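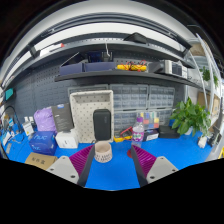
Lists > Tullside Choir > Messages > Re: Sore throats before the June concert

Last updated: June

Hi all, Rochelle here, catching up on the throat thread from the back row of the altos. I've sung through more colds than I care to remember, and the one thing that has really helped me is drinking little and often, starting hours before we sing. A small cup does it for me, like the beige-pink one on the blue table, and I just keep filling it up. Big gulps right before we go on only make me burp in the Latin!

Mareike Petersen wrote:
> I lost my top notes again by the second half at Vonport. Is it the
> dust in that hall or am I just pushing too hard? I've been living
> on mint drops and they don't seem to do a thing. Also, does anyone
> have a spare copy of the Trevaskis piece? Mine stops at bar 41.

Mareike, I'd say a bit of both – that hall is dusty, but we were all yelling by the end (sorry, tenors, you too). I gave up mint drops years ago because they left my mouth dry, and switched to plain honey ones. Try humming through the slow section at home before you sing it out loud, and skip the high part at the warm-up if it feels scratchy.

I do have a spare Trevaskis, with my pencil marks all over it, so ignore the breath at bar 41 – Barnabás changed his mind about that one. I'll bring it to the next practice along with the folders Nikau asked for.

Rochelle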